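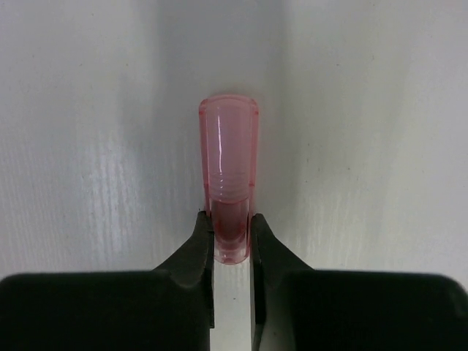 Preguntas frecuentes sobre tubitos, tapones y demás piezas pequeñas de plástico

Todo lo que nos preguntan en el taller de reutilización Kastow, con las respuestas que damos cuando hay tiempo. Si su duda no aparece, escriba al buzón del taller; lo abrimos cada mañana a las nueve, con café y poca prisa.

¿Qué piezas aceptan?
Tubitos, tapones, capuchones, cánulas sin aguja, boquillas, roscas sueltas y esas cositas de color rosa translúcido que todo el mundo tiene en un cajón y cuya procedencia nadie recuerda. También las verdes. Las piezas deben caber en la palma de la mano. Un cubo no es un tubito, por mucho que el año pasado nos lo argumentaran por escrito.

¿Tengo que saber para qué servía la pieza?
No. Si lo sabe, póngalo en una etiqueta. Si no lo sabe, ponga «ni idea», que es la categoría más poblada del archivo. Le rogamos que no invente: tuvimos un cajón entero rotulado «náutica» que resultó ser de bolígrafos.

¿Cómo distingo un tapón de un tubo?
Mire los extremos. El tapón tiene uno cerrado y otro abierto; el tubo, en principio, los dos abiertos. Hay piezas con los dos cerrados, y a esas las llamamos cápsulas hasta que alguien consigue desenroscarlas. Si lleva un anillo de estrías a media altura, pruebe a girar con suavidad. A veces es rosca y se abre. A veces es solo agarre, y lo que se abre es la pieza, por donde no debía.

¿Por qué una misma pieza es rosa claro por un lado y casi roja por el otro?
Suele ser el grosor. El plástico teñido y translúcido se oscurece donde la pared es más gruesa o donde hay otra pieza metida dentro. Para salir de dudas, póngala delante de un papel blanco y mírela a contraluz. Si el fondo se adivina, la pared es fina. Si no, puede que tenga relleno, y conviene averiguar de qué antes de meterla en el agua con las demás.

¿Cómo las limpio?
Agua tibia, una gota de jabón y un cepillo interdental de los baratos. Las estrías acumulan una mugre gris de origen filosófico que no sale con el dedo. Nada de lavavajillas: las piezas pequeñas viajan hasta el filtro y allí fundan una colonia. Nada de alcohol tampoco, que deja mates algunos plásticos brillantes. Séquelas de pie, sobre un paño, con la boca hacia abajo si la tienen.

No se queda de pie. ¿Qué hago?
Muchas piezas son algo más estrechas por la base que por arriba, o tienen el fondo redondeado, y se caen con solo mirarlas. Use una gradilla. La nuestra tiene 64 huecos y se la compramos de segunda mano a Caron, una tienda de material escolar que cerraba. Una huevera también vale, aunque en ella todo parece a punto de eclosionar.

¿Las guardo por color o por tamaño?
Aquí hay dos escuelas. Florian Carré, que montó el archivo, ordena por diámetro y no admite discusión. Dörte Pfeiffer ordena por color y tampoco. El acuerdo vigente es que los cajones van por diámetro y las bolsitas de dentro por color -- un sistema que no satisface a ninguno de los dos y que por eso dura. En casa haga lo que quiera. Con menos de 16 piezas, cualquier sistema es vanidad.

¿Cómo mido el diámetro si la pieza va cambiando de ancho?
Con un calibre, y siempre en la parte más ancha. Si hay un escalón junto a las estrías, mida también justo encima y justo debajo y apunte las dos cifras. Ese saltito suele indicar dónde asentaba la otra mitad. No apriete: el plástico fino cede y le dará la medida que usted quería oír.

¿Se pueden reciclar en el contenedor normal?
Depende del municipio, así que pregunte en el suyo. Lo pequeño es difícil de separar y puede colarse por las cribas. Nosotros juntamos las piezas sin destino en un bote hasta llenarlo y lo llevamos al punto limpio.

¿Cuántas tienen?
En el último recuento, más de 240. El recuento fue en octubre y desde entonces hemos preferido vivir tranquilos.

¿Me dan una si la necesito?
Sí, y gratis. Traiga la otra mitad, o la medida. «Una como la que tenía mi madre» nos ha dado muy malos resultados. Para encargos por correo rellene el formulario Pratbridge, en la pestaña de al lado, y adjunte un sobre acolchado; en los normales llegan planas.

¿Y el cajón Makulov?
No se abre sin avisar antes a Dörte.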